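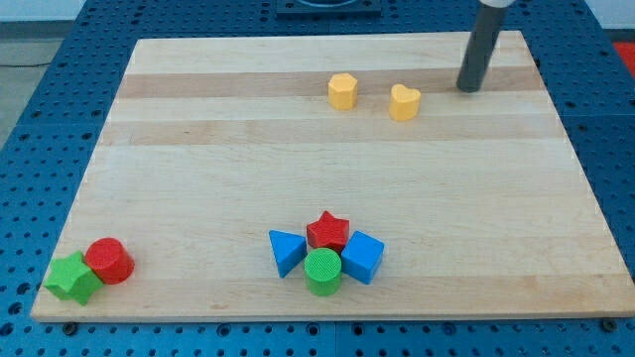

Shape blocks on a maple board, Heldale Learning Materials Collection. The yellow hexagonal prism stands upright in the upper half of the board.

Shape Blocks and Work Boards
Gallery page, updated 28 July 2025

The Heldale Learning Materials Collection holds nearly 900 objects used in teaching young children about form, color, number and measure. It serves schools, early learning centers, museums and teacher education programs in Heldale and the surrounding district. This gallery page concerns loose shape blocks and the flat boards on which they are set out, an area of the collection that was reorganized in June and is now open for loan requests.

About the blocks

The gallery shows eight toy shape blocks placed on a single board in three separate groups. Two yellow blocks stand in the upper middle, and the hexagonal prism is set with its flat top facing up.

Shape blocks are among the most frequently requested objects in the collection. Teachers use them for sorting by outline, for matching by color, and for early work on faces and edges. A hexagonal prism is of particular use in this last activity. Young children often name it from the top face alone and call it a hexagon. Turning it on its side invites them to look at the rectangular faces as well, and to talk about how a flat shape and a solid shape are related.

The collection does not prescribe a fixed layout for block work. Small clusters with open space between them are suited to comparison activities, in which children are asked what the members of a group have in common or which block might be moved from one group to another. A single row works better for counting and for patterns. Teachers are welcome to combine blocks from more than one loan box, provided each block is returned to the box whose number it carries in the packing list.

About the board

The board is rectangular and is made of glued maple strips. Bands of pale cream and slightly darker tan run across its surface, with two more pronounced dark stripes in the upper half. It lies on a blue work table whose top is perforated with a regular grid of round holes.

A solid board placed over a perforated top gives the blocks a continuous surface to stand on. It also marks out a working area. Children understand readily that blocks in use stay on the board and that blocks waiting their turn stay off it, and several of our borrowing schools have adopted this as a classroom rule.

The natural variation in maple can be put to use. Some teachers treat the bands as guide lines and ask children to move a block "one band up" or "two bands down." Others prefer a plain ground for color work and lay a sheet of paper across the board. Both uses are acceptable under the loan terms. Tape, putty and adhesive of any kind should not be applied to the wood.

Care and handling

Boards should be wiped with a soft, slightly damp cloth and dried at once. They should not be soaked, left against a radiator or stored on edge for long periods. Marks left by pencil may be removed with a clean white eraser. Any deeper mark should be left alone and noted on the return form.

Blocks should be wiped one at a time and allowed to dry fully before they are packed. Please do not use a dishwasher, alcohol wipes or abrasive pads. A block that has been dropped should be checked for rough corners before it is given back to a child.

Borrowing

Approximately one object in nine — 100 in all — is available for loan outside the reading room. Shape blocks and work boards are lent together or separately for a period of 8 weeks. A borrower may hold no more than two boxes at one time. Renewals are granted when no other request is waiting.

Requests are made on the standard loan form, which is available from the Heldale office and from either of the collection points listed here.

Skuvport Collection Point
Blocks, boards and measuring sets. Boxes are held for collection for five working days. Step-free entrance from the parking lot.

Malton Collection Point
Blocks and boards only. Larger boards must be ordered in advance and collected by two people.

Institutions beyond the district may apply for a special loan. The cost of transport in both directions is met by the borrower.

Study visits

Objects that are not lent may be examined in the Villalobos Room by appointment. The room has tables for small groups and is suited to staff training as well as individual research. Visitors are asked to bring pencils only, and to leave food and drink in the lockers outside. Please state on the request which types of object you wish to see, as material held in the outer store is brought over in advance.

Use of the photograph

The photograph on this page may be reproduced without charge in lesson plans, student papers and school newsletters. The credit line should read "Heldale Learning Materials Collection." Commercial publishers should write to the Heldale office before use, giving the title of the publication and the expected print run.

Related gallery pages

Nesting and Stacking Objects
Counting Frames and Number Rods
Pegboards and Lacing Cards
Balances and Measuring Sets

Corrections to catalog entries are welcome and should be sent to the Heldale office with the title of the page concerned.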